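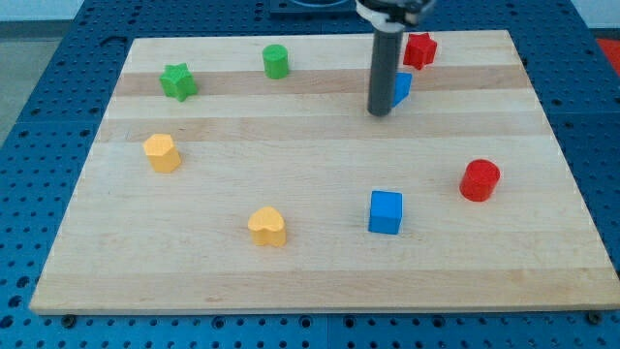
PERNCOMBE AND DISTRICT FOOTBALL LEAGUE
MINUTES OF THE MANAGEMENT MEETING

Held February 1, 2025, in the upstairs meeting room at the Perncombe ground

Presiding: Ludivine Jacquet, League President
Minutes taken by: Romain Aubert, League Secretary
Clubs represented: Perncombe Town, Perncombe Rovers, Drestent Athletic, Lenz United, Vuvumis
Also present: the Fixtures Officer, the Referees' Liaison Officer, the Discipline Officer
Apologies: the Youth Coordinator; Drestent Wanderers

1. Opening

The President opened the meeting at 7 p.m. and confirmed that a quorum was present. Members were reminded that each club holds a single vote regardless of the number of teams it enters.

2. Minutes of the previous meeting

The minutes of the December meeting were taken as read. The delegate of Lenz United asked that item 5 be corrected to show that the club had requested a later kickoff for its away match at Vuvumis and had not requested a postponement. The correction was accepted and the minutes were approved as amended.

3. Matters arising

3.1 Floodlights at Drestent. The Drestent Athletic delegate reported that the replacement lamps had been fitted on the east side of the ground. The west side remained outstanding. The Secretary stated that evening matches could not be scheduled at Drestent until the ground inspector had signed off on both sides. The delegate accepted this and undertook to notify the Secretary when the work was finished.

3.2 Team sheets. The Secretary reported that late submission of team sheets had continued after the December reminder. Two clubs were named in the written report circulated before the meeting. The clubs concerned asked whether sheets sent by text message would be accepted. It was confirmed that they would not, and that the online form remains the only valid method.

4. Fixtures and postponements

The Fixtures Officer presented the revised calendar. A total of 11 matches had been postponed since the December meeting, all of them owing to frozen or waterlogged fields. New dates had been agreed for seven. The remainder depended on the availability of the Perncombe main field, which is shared with the schools' league until the end of its season.

The Vuvumis delegate objected to the proposed new date for the club's home match against Perncombe Rovers, which would leave the team with three matches in eight days. The Rovers delegate replied that the club had already moved this match once at the request of Vuvumis and had paid a deposit on a bus that was not returned. After discussion, the Fixtures Officer proposed that the match be played in midweek at a neutral ground, with Lenz United offering its field at no charge.

Proposed by Lenz United, seconded by Drestent Athletic. Carried, with Vuvumis abstaining.

Drestent Athletic asked whether the league would consider a winter break next season. The President said that the matter should be submitted in writing and placed on the agenda of the annual meeting, as it would require a change to Rule 4.

5. District Cup

5.1 Semifinal draw. The draw was made by the President in the presence of all delegates, with the following result:

Lenz United v. Perncombe Town
Drestent Wanderers v. Vuvumis

Clubs named first have home advantage. Matches level after 90 minutes will go directly to penalty kicks, in accordance with Cup Rule 9.

5.2 Final. The final will be played at the Perncombe ground. Perncombe Town's delegate stated that the club would give up the home locker room should it reach the final, and that allocation would be decided by coin toss on the day. This was noted with thanks.

5.3 Eligibility. The Lenz United delegate asked for a ruling on players registered after the quarterfinals. The Secretary read out Cup Rule 6, under which a player must have been registered before the date of the previous round. A goalkeeper may be exempted where a club has no other registered goalkeeper fit to play. Requests for exemption must reach the Secretary 48 hours before kickoff and must be accompanied by a medical note for the player being replaced.

6. Discipline

The Discipline Officer reported on cases closed since the last meeting. Three players had served one-match suspensions following a second yellow card. One player of Drestent Wanderers had been suspended for four matches for abusive language toward an assistant referee. The club had not appealed and the suspension was in effect.

A written complaint had been received from Perncombe Rovers concerning the conduct of spectators at the match at Lenz. The Lenz United delegate left the room while the complaint was read. On returning, the delegate stated that the club had spoken to the persons concerned and would station two stewards behind the visitors' bench for the rest of the season. Perncombe Rovers considered this sufficient and withdrew the complaint. No further action was taken.

The Discipline Officer asked that the wording of Rule 17 be reviewed before next season. As written, it does not state whether a suspension is carried over when a player transfers between clubs within the league. The Secretary was asked to prepare a draft.

7. Referees

The Referees' Liaison Officer reported that the list currently stood at 20 active referees, several of whom were unavailable for evening matches. On two occasions a match had been played with club assistants on both sides. Delegates were asked to send the names of anyone interested in the spring course, the fee for which is refunded by the league once the candidate has officiated five matches.

The Perncombe Town delegate raised the question of travel payments. The current rate had not been changed for several seasons and in the delegate's view discouraged referees from accepting matches at Vuvumis, the most distant ground. A supplement for that ground was proposed, to be shared equally among all clubs.

Proposed by Perncombe Town, seconded by Vuvumis. Carried by three votes to two.

Drestent Athletic asked that its vote against be recorded. The club's position was that the supplement should be paid by the home club alone.

8. Finance

The Secretary presented the statement of account. The general fund stood at $1,291 after payment of the insurance premium and the field rental for the first half of the season. Registration fees remained due from one club, which had asked to pay in two installments. The request was granted.

The delegates discussed the purchase of new match balls for the cup rounds. Two quotations had been obtained. Lenz United preferred the less expensive model, which it already uses in training, while Perncombe Town reported that the same model had lost pressure in cold weather. It was agreed to buy a small number of the more expensive model for the semifinals and final only, and to look at the matter again in the summer.

9. Youth teams

In the absence of the Youth Coordinator, the Secretary read a short written report. The under-13 division would be played in a single group for the remainder of the season following the withdrawal of one side. Matches already played against that side would be struck from the table. Parents at Perncombe Rovers had asked for earlier kickoff times, and the Coordinator would write to the clubs directly.

Clubs were reminded that every youth match requires a named adult with a current first aid certificate. Copies of certificates that have expired must be replaced before the next round.

10. Other business

10.1 Vuvumis reported that its ground entrance had moved to the north side and that visiting teams should no longer use the lane beside the tennis courts.

10.2 Perncombe Rovers gave notice of its intention to enter a second women's team next season. The President welcomed the news and asked for the application to be sent on the usual form.

10.3 The Secretary asked clubs to check the contact details held by the league. Two telephone numbers on the current list were out of service.

11. Actions

Secretary: correct and file the December minutes; draft new wording for Rule 17; publish the cup draw; issue the revised travel rates to all referees.
Fixtures Officer: confirm the neutral-ground date for Vuvumis v. Perncombe Rovers; set dates for the remaining postponed matches.
Drestent Athletic: report on the west side floodlights.
Lenz United: confirm the names of its two stewards.
All clubs: return contact details and names for the referees' course.

12. Close

The President thanked the delegates for attending and closed the meeting at 9:05 p.m. The date of the next meeting will be sent out with the revised fixture list.

Signed as a true record:
Ludivine Jacquet, League President
Romain Aubert, League Secretary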